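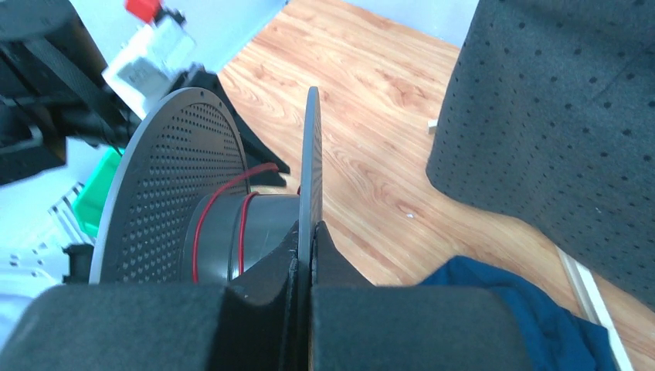
Re: [skasia-club] Spool task, grip points and the state of the rules

Date: December 11, 2024
To: the Skasia robotics club list

Hello all,

Thanks to everyone who wrote in about the spool, including those who wrote in capitals. I have read the lot and will try to answer it in one go, so that the archive has something in it besides grievances.

First, the grip. We are pinching the thin edge of the disc between the fingertips, which looks precarious and is the least bad choice we have. The jaws like something narrow. The middle part has the red wire looped round it, and I would prefer that we did not train a robot to squeeze wire in front of judges. The perforated face is fine to look at and hopeless to hold. So edges it is, one gripper on each side, unless somebody can produce a better idea together with a demonstration of it.

Second, who leads. Fang (the control script, for new members; the name predates all of us and cannot be changed without breaking the import lines) treats the left arm as leader and the right as follower. This suits a rigid object well enough. Its weakness is that when the operator of the left arm hesitates, the right arm hesitates too, a little later, and the pair of them look like two people meeting in a narrow corridor. Please decide on your movement before you start it. If you want to think, think with the spool on the table.

Third, the logs. There are 656 recorded attempts in the shared folder. A good many are labelled "test", and a smaller number are labelled "test FINAL", and those two groups have been found to overlap. Before the February round at Gevstead I would like every recording to have a one-line note saying what was tried and how it ended. "Fine" is not a note. "Left slipped at the lift, right held, put it down, stopped" is a lovely note and I would frame it.

Run 2602, which several of you have asked about, does not mean that there were 2602 runs. Somebody typed over the counter last term and it has carried on from there with great confidence. I am leaving it alone.

Fourth, cables. The purple ones go over the wrist, along the white link and past the elbow, and there should be enough slack left at the elbow for a full bend. If you move a clip, move it back. I have watched one of our arms pull against its own cable for an entire session while we all discussed the gains — an educational evening, though the lesson was mostly about us.

On the rules. The Gevstead sheet says both grippers must be in contact with the object at the same time, and that the object must be set down under control. It does not say how long the contact has to last, and it does not define "control". I have written to ask on both counts. Until there is an answer, practise with a hold of five seconds and set the spool down as though it belonged to somebody large.

For anyone joining the next session, the order of work is:

Home both arms and check that nobody has left an elbow out at an odd angle.
Bring the left gripper to the edge first.
Bring the right one in, slowly, and stop when it touches.
Lift with both, hold, lower.
Write the note. Yes, before the biscuits.

I have also been asked whether we could use something easier than the spool. We could. The sheet allows any rigid object wider than one gripper can manage, and a cardboard box would qualify. I am against it, mainly out of vanity, but I will put it to a vote if two people ask.

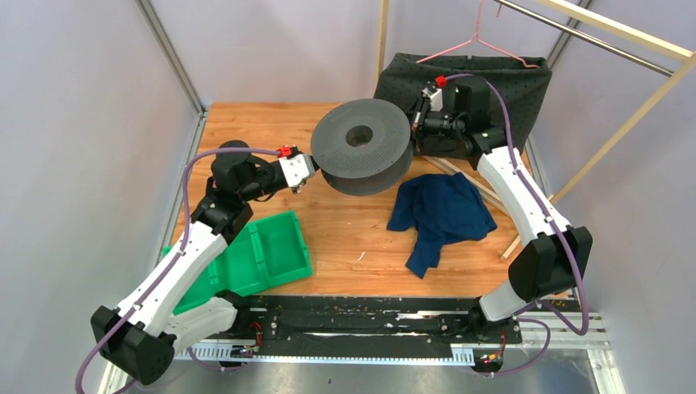 Garoldale team wrote:

Hello Skasia, we are the other club entered for the two-arm round and were pointed to your list. Do you lift with both arms from the start, or lift with one and bring the second in afterwards? We have tried it both ways. Lifting with one arm makes the object droop, and then the second gripper arrives at a place where the edge used to be. Lifting with both seems to make the arms argue. We would be glad to know whether you have found a cure for the arguing, or whether you simply score well in spite of it. Also, does anyone know whether the judges accept a foam strip on the fingertips?

Dear Garoldale,

Both from the start. The arguing gets better if you soften the follower and leave the leader as it is. We had softened both, and ended up with two very polite arms and a spool going nowhere. It has not gone away entirely, and I would not call what we have a cure.

On foam, I can't find anything against it in the sheet, but I have added it to my list of questions for Gevstead and will post the reply here when it comes. You are welcome to stay on the list. Please trim your quotes when replying, a request I have been making of our own members for years.

Session is at the usual time. Bring your own laptop charger.

Skasia list moderator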